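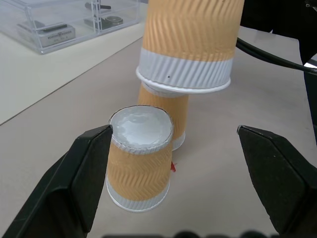

I've been following the cup-stacking work at Trinau since January, and the group there has finally got a result they're happy to talk about, so I went over to hear it from them. The short version is that they've found a way to teach a robot arm a fiddly job with far fewer demonstrations than they used to need, and they've done it by being fussy about where the arm gets stuck. The job is stacking paper cups upside down. It sounds like a children's party game, I know! But look at how one cup goes over another, with those ridged sleeves and the rolled rim, and you start to see why it's a decent test. One cup on its own is easy enough to get two fingers round. A cup already sitting over another is a different matter, and with a third waiting in front of the pair the gripper has to come in from a side where it won't barge into anything.

The method is called Willow, and it's mostly the work of Khadija Abdel Rahman and Illia Semeniuk. I'll try to explain it the way Illia explained it to me, which involved a biro and the back of a parking receipt.

The usual way of doing this sort of thing is that a person guides the arm through the job over and over, the wrist camera records what the gripper sees, and a model learns to copy the moves. The group's older set had 3,000 of these runs in it. It took them most of last spring, and everyone I spoke to pulled a bit of a face when it came up. The trouble was that nearly all of those runs looked alike. Arm comes down, fingers close, cup goes up, cup goes over, done. The model got very good at the middle of the job and stayed rather poor at the last couple of centimetres, where a rim catches on the cup underneath and the whole thing tips.

With Willow they start much smaller. A person records a modest batch of ordinary runs, the model trains on those, and then it's let loose on the table. Whenever it dithers (there's a proper measure for this, to do with how much several copies of the model disagree about the next move) the arm stops and asks for help. The person takes over from exactly that spot, gets it out of trouble, and hands back control. Only that little rescue gets saved. So the new data is nearly all awkward moments: rims not quite lined up, a finger too close to the neighbouring cup, a cup gripped a touch too low on the sleeve.

"You end up with a very odd collection," Khadija told me. "If you watched it all in one go you'd think our robot was hopeless. It's just every bad moment it ever had, one after another."

I rather liked that.

The group compared the two approaches on the same arm and the same sort of cups. The Willow model needed roughly 16 per cent of the recording time that went into the big set, and it did the job better as well. Dropped or toppled stacks went down by 33 per cent against the old model, over the full run of tests. I asked Illia whether that was on easy layouts and he said no, they'd kept the same spread of starting positions for both, including the mean ones where the loose cup stands right in front of the stack.

There's a bit about grip that I found really interesting, and it doesn't get much space in their write-up. Paper cups give when you squeeze them. Press too hard and the opening goes oval, and an oval cup won't seat properly over a round one. The older model had learned one squeeze and used it every time. The new one eases off just before it lets go, and they never told it to do that. It seems to have picked it up from the rescues, where the person at the controls was doing it without thinking. Aicha Saber recorded a good share of those and she had no idea she'd been doing it until somebody plotted the finger gap and showed her!

Now for the less cheerful part. Asking for help is fine when there's somebody sitting there to give it, and early on the arm asks a lot. Aicha said the first afternoon of it drove her up the wall, as she'd barely get her hand off the controls before it stopped again. It calms down later, but it does mean the person has to stay put and pay attention, where with the old way you could at least get into a rhythm. The group counts her time in the totals, waiting included, so the saving is a fair one. It's just a more tiring kind of hour.

The other catch is that the arm sometimes doesn't know it's in trouble. The copies of the model can all agree with each other and all be wrong, and then off it goes, quite sure of itself, and knocks the stack flat. Lahcen Belhaj, who heads the group, reckons this is the main thing left to fix. He'd like to add a sense of touch at the fingertips, so that a rim catching would set off a stop even when the camera view looks fine. There's no date for that yet. He did say they'd tried a cheap version by watching the motor current, and that it stopped the arm for every tiny bump and was switched off by lunchtime.

I also asked the obvious question, which is who wants a robot that stacks cups. Lahcen laughed and said hardly anyone, though he has had a call from Ağca, who make catering equipment and have a packing line where thin-walled tubs go into sleeves. What he's after is anything light and bendy that has to fit over something else, and there's a lot of that about once you start looking: lids, liners, plant pots, lampshades. A second team, over in Gokville, has been given the software and is trying it on seedling trays with Shaimaa Bouzid in charge. She's only 2 weeks in, so there are no results to share. She did tell me that the trays are harder than the cups because they grab hold of each other, and that her arm currently asks for help "about as often as my toddler does".

The group is planning to put out the code along with the rescue recordings, and the old set too so that other people can check the comparison for themselves. Khadija wants to tidy up the notes first. I've asked to sit in the next time they record, and Aicha has promised me a go at the controls, so if the finger plots get any stranger after that you'll know who to blame.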